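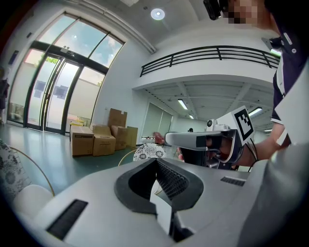
Navy polo, white trim on the sleeve

Keeping white trim white on dark polos?
Posted in Laundry & Linen, 2021-11-10

mothballs_ahoy
Posts: 1087
Right, I've finally lost patience with polo shirts. Dark navy body, white trim on the sleeves, and whoever thought that up has never done a wash in their life. Do them with the darks and the trim goes a sort of dishwater blue. Do them with the lights and, well, I did that in August and we now have blue tea towels.

There are 11 of them in the house between the two of us, all bought in a sale at the Suvarna shop, so I can't just bin the lot. I've been using Lirine powder at 40 on the normal cotton cycle. What does everyone else do?

peg_bag
Posts: 2894
Powder's your problem. Most powders have bleach in, which is lovely for sheets and rotten for navy. Go over to a liquid for colours, wash at 30, turn them inside out and don't let them sit in the drum afterwards. It's the sitting that does the trim, I'm sure of it. I used to put a load on before bed and everything with a white collar came out grubby.

tumbledown
I'd go the other way on temperature. Mine got dingier at 30, because the sun cream and general neck grime never shifted. 40 is fine once the loose dye's gone. Wash them on their own 3 times when they're new and after that they hardly bleed at all.

peg_bag
Sorry, no, 40 every week is how you end up with grey shoulders. I've had navy school jumpers go through two children at 30 and they still look decent.

tumbledown
Jumpers aren't polos though! Nobody sweats into a jumper the same way.

bus_stop_baker
Colour catcher sheets? I was sniffy about them for years and then my sister left half a box here. The sheet comes out properly blue, so it's picking something up. I cut them in half for a small load.

mothballs_ahoy
Tried a sheet this morning with four shirts in. It came out blue, the trim looks the same as before, so I suppose it's only good for stopping it getting worse? How do I get the old blue out of the trim without ruining the rest?

peg_bag
Old toothbrush, a bit of colour run remover made up in a cup, just on the white. Put a folded flannel underneath. Test it inside the hem first, and read the box, as some of them say whites only. It's fiddly – I did one in front of the telly and it took the whole programme.

ganberg_widow
Slightly off topic, but which machine have you got? Our old Ganberg was terrible for this because it used about a thimble of water to rinse. An extra rinse made more difference than anything I poured in the drawer.

mothballs_ahoy
Ha, it is a Ganberg! There's an extra rinse button I've never pressed. Will do the next lot with that and report back.

bus_stop_baker
If all else fails the market at Lendance has a stall doing plain navy ones with no trim. Collars curl up a bit, mind.

tumbledown
Collars curl if you peg them by the shoulders. Peg from the hem. And still 40.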